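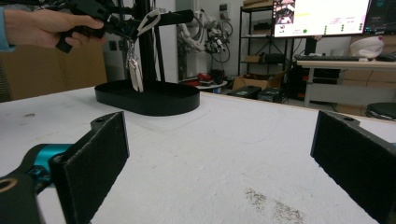 # Mikard: keys, fobs and one stand

Hi! Mikard is my collection of short clips of keys and small hangable things going onto a stand and coming back off it. I started it in September as a side folder of Punton (the mugs-and-hooks set), and it grew until Punton got annoying to sync, so now it lives by itself.

Current count is 2,207 clips, 38 of them flagged as odd. I left the odd ones in. Filter on `flag` if you don't want them.

## What's in the folders

- `hang/` – an item goes onto the peg
- `unhang/` – same thing the other way round
- `tray/` – the item ends up in the tray at the foot of the stand
- `misc/` – table shuffling, re-grips, drops, plus a few where I changed my mind halfway through
- `items.csv` – one row per item, 44 rows, with my nicknames for everything
- `notes.txt` – please read it before you email me about the nicknames

## The stand

Black, one upright pole, a peg sticking out to the side and an oval tray underneath. It's the shape you'd buy for mugs, and I like it a lot for keys! The peg has a rounded end, so a ring with a decent opening slides on nicely, but a small split ring needs to come in almost straight. If you're rebuilding the setup at home, get a stand with a tray. Keys that miss the peg have somewhere to land, and you'll be glad of that by clip 200.

In the labels the stand is always `ulon_stand`, even in the early files where I'd typed `ulon` by itself. I fixed those by script and may have missed a couple.

## The fobs

My favorites by far are the white ones with chrome edges. They look great and they're a pain: the chrome throws bright glints, and the shape changes a lot depending on which way the thing is turned. Edge on you get a thin white strip between two shiny lines, and face on it's a cream shell with a fat chrome rim. Same label for both views, `fob_chrome`.

The metalwork is labeled separately. Rings, split rings and clips all go under `ring_bundle` when they're tangled together, and I only split them up when they hang apart.
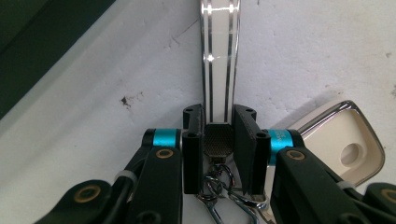 ## Things to know before you use it

- The table is white and speckled, and it has marks on it. I never masked them out. If your detector finds a tiny brown "object" over and over, that'll be the table.
- White items on a white table are hard to outline. My masks for those run a little generous.
- `start_pose` is rough for anything with a loose ring – the ring swings and I labeled the body of the item.
- The session name `figueroa` is the room, so every clip in that session has the same shelving and boxes behind the table.
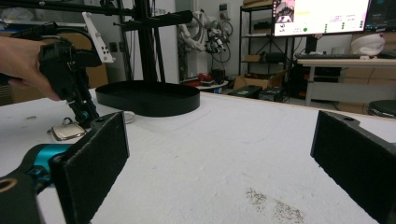
*Session `figueroa`: the stand in its oval tray, with a small silver and white piece lying on the table.*

## To do

- redo the masks in `unhang/`
- add a second stand with a shorter peg
- pick better nicknames (`jingly_2` has to go)

Found a wrong label? Open an issue with the clip number and the item name from `items.csv`. I go through them in the evening, usually in batches.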